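3.2 Work surfaces in the participating households

The second part of the survey concerned the surfaces on which everyday tasks were carried out: folding laundry, sorting post, preparing cold food and laying out items before packing. In the 33 households of the Prirnside sample, the surface most often named as the main place for such work was the dining table. Kitchen worktops came second, and desks were named mainly by residents who lived alone.

Residents were asked to describe the surface in their own words before the visitor recorded it on the standard sheet. The two accounts did not always agree. Many residents gave the colour first and the material second, if they gave the material at all. Terms such as 'light wood' were used for surfaces that differed a good deal in tone and pattern, and the sheet was therefore extended after the February visits to include a separate entry for grain. The entry has three values: plain, straight and figured. A surface is recorded as figured where the lines bend or widen into bands that can be seen from a normal standing position.

Figure 3 shows a surface of the figured type. The grain is close near the top and opens into wider, wavy bands towards the middle, with the ground colour between cream and beige. Surfaces of this kind were coded 'light, figured, matt', and the species of wood was left open unless the resident could supply it.
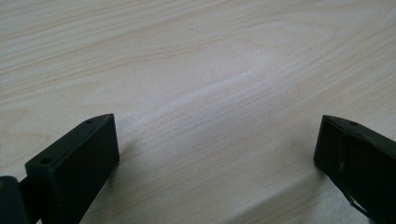 Figure 3. Pale wooden surface with curved grain, coded 'light, figured, matt'.

3.3 Condition and daily use

Condition was recorded separately from appearance. Visitors noted marks, rings, scratches and any change in finish, and asked how the surface was normally cleaned. A damp cloth was the usual answer. Several residents kept a second cloth for drying, and a smaller number used an oil or wax, in most cases only before guests were expected – Sunday lunch was mentioned more than once.

Across all visits, 487 separate uses of a main surface were entered in the household diaries. Meals made up the largest group, followed by paperwork and by the sorting of clothes. The diaries also show that surfaces were rarely cleared completely between one use and the next. Items were more often pushed to the far end of the table, where they stayed until the evening.

Protective coverings were found less often than expected. Where a cloth or mat was used, it was generally removed for paperwork and for folding, as residents found that a covering slipped or creased under the hand. Hubmann's earlier visits in Jultier had recorded the same habit, although the tables there were older and more often varnished.

The main limit of this part of the survey is the length of the visits. Each lasted 20 minutes, which allowed the visitor to record one surface with care but seldom a second. Households with both a dining table and a large kitchen worktop are for this reason described only in part.

Related items
Gertraud Hubmann: Tables and their uses in Jultier
Storage near the door: notes from the Moura visits
The Sundico household diary: guidance for visitors
Recording colour and finish in the home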